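August 4, 2022. Alto hand vs. Cumau hand, orange bottles on the green table. Cumau claims 700 grasps between adjustments. I'll believe it in October. 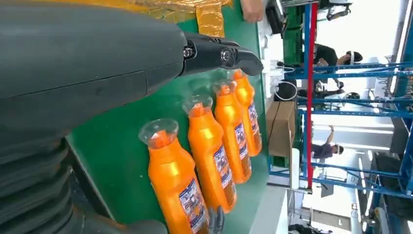 Wrist view, four bottles in a row, necks the same way. Too easy.

Mixed the headings after that. Head view is fine for choosing a bottle, poor for judging finger depth.

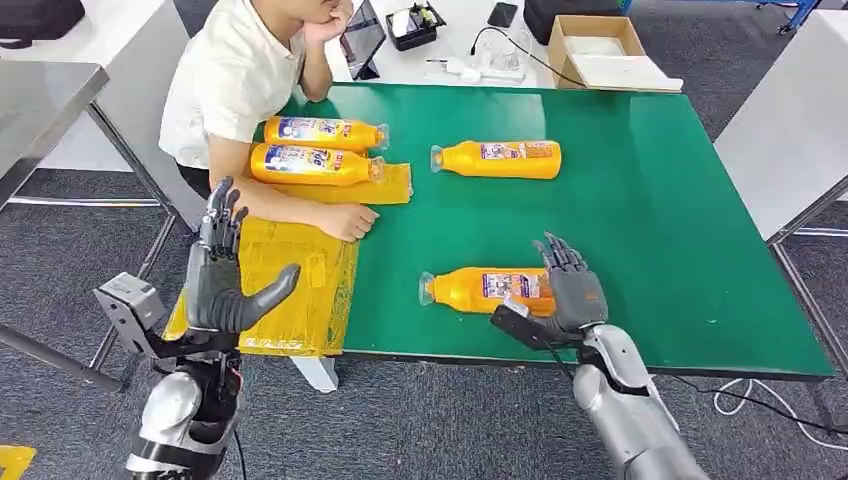 So I want 10 tries per hand before anyone writes "robust" in the Clulano report. Gloss still worries me.
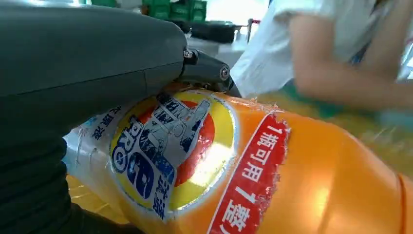

Finger on the logo edge. Contact, yes. Grip, unproven.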